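Let the Robotics Class Do Something Boring

June 20, 2022

Every January the robotics class at Hancombe has to pick a project, and every January the same argument starts. Half the students want to enter the Sundholm Challenge, where teams race wheeled robots around a course and pick up foam blocks for points. The other half want to do anything else. I have taught the class for eight years, and for most of that time I sided with the first group. Competitions bring in families and they look good in the school newsletter. They also come with a deadline that somebody else enforces, and teachers like that more than we admit.

In the last school year we skipped Sundholm. The class spent its whole second semester on one job: get two robot arms to take sticky notes off a computer monitor and put them in the trash. When I described the plan at the winter open house I got some polite looks. One family asked whether there would be a race at the end. There was no race. We worked in the back of the Brouwer building, at a wooden table with an arm mounted at each side of the front rail, and the students took turns teaching the arms and then watching them try the job alone.

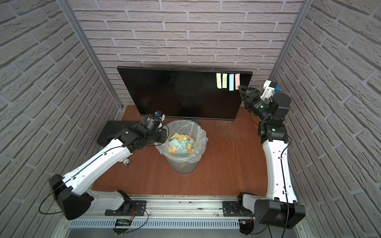 What a small job asks for

I want to argue that more school programs should do the same. The task doesn't have to be sticky notes. It should be small, it should look dull on paper, and it should happen in one spot where the students can stand and watch it go wrong.

Start with what the job takes. The arm has to reach a flat sheet of paper stuck to glass. It has to get a finger under the edge without pushing the monitor back. It has to close on something that weighs almost nothing, pull it away, carry it over the wastebasket and let go. A student can name every one of those steps in the first ten minutes, and then spend a month on the second one. Ours did. They argued over whether to come at the note from above or from the side, and over how hard to press. Two groups tried opposite approaches, and both had to write down what happened.

Compare that with the block course. Our old competition robots had a scoop on the front, and the scoop worked well enough that we never changed it. All the effort went into driving faster. The students who liked driving drove, and the rest made the poster. I am not proud of how long I let that go on.

With the notes there was no position to hide in. The class logged 777 attempts by the end of May. Each line in the log has a student's initials, the color of the note, the result and a reason for the result. A good many of the early reasons say "slipped" and nothing else. By April they run to a full sentence, sometimes with a sketch. If I had to show a school board one thing from the year, I would hand over the log and leave the arms in the building. 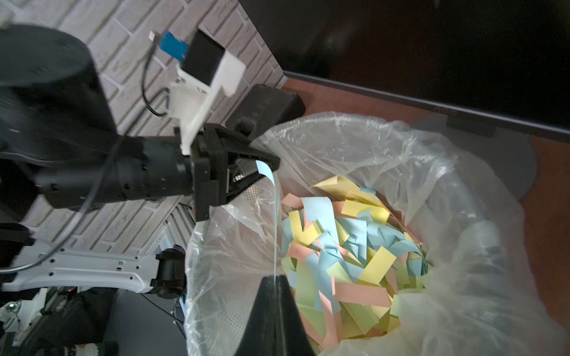
Students learn to measure when the thing they are measuring is simple enough to argue about. We had a long dispute over what counted as a success. Some of the class wanted to score a point as soon as the paper came off the screen. Others said it should count only when the gripper let go and the paper stayed in the basket. Think of a blue strip held by its top end, hanging over the plastic bag and the heap of scraps already inside. Is that a success? The off-the-screen group said yes. The in-the-basket group pointed out that the fingers were still closed on it, and that paper this light has its own ideas about when to drop. They voted for the stricter rule, which meant going back through the log and marking down a lot of their own earlier results. I did not ask them to do that. I doubt I would have had the nerve.

The shape of the paper turned into a topic too. A narrow strip curls once it is free, so the lower end is rarely where you expect it. Someone suggested stiffer paper. The rest of the class turned that down, on the grounds that people with desks don't buy special stiff notes for the benefit of a robot. I thought it was the best engineering decision of the year, and it took them one lunch period.

There are costs, and I don't want to skip over them. The arms we used were more expensive than a box of motors and wheels, even with the school discount we got through Torkico. Two arms mean two students working while the others wait, and a class of restless teenagers does not wait well. We ran three shifts on project days – one group at the table, one going through recordings, one doing ordinary coursework – and the coursework group complained every time. Some weeks very little changed. The number in the log went up and the success rate stayed where it was, and I had to stand in front of the room and say that we would do it again tomorrow.

Watching from the arm's side helped with that. The students spent hours on the wrist camera views, where the room is tilted and the gripper seems to rise from the bottom of the picture. A few of them found that more absorbing than standing at the table. They would stop the recording, tip their heads over, and argue about which finger had moved first. 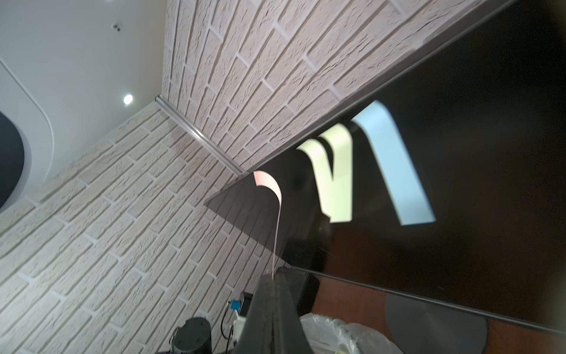 A reader of an earlier column wrote to tell me that I am selling students short. Competitions teach teamwork under pressure, the letter said, and no child ever fell in love with engineering by peeling paper off a screen. The writer's daughter went to Sundholm with another school and still talks about it.

I believe that. I have been to Sundholm and it is a good day out. A student who loves it should go, and we have kept the old robots in the cupboard for anyone who wants to put a team together after school. My complaint is with building the whole class around it. One day of pressure at the end of the year shapes everything before it, and most of what it shapes is what gets left out. We never kept a log in a competition year. We never went back and lowered our own score.

As for falling in love with it, I can only report what I saw. When the arm finally took a pink note cleanly and dropped it in the basket under the strict rule, the noise brought a teacher in from the next room. Then somebody put up another note, and they went back to work.

Next year's class will vote on its own project. I hope they choose something just as small. Folding a washcloth has been mentioned, and so has sorting the pens in the front office. If they choose the foam blocks I will drive the van, and I will ask them to keep a log.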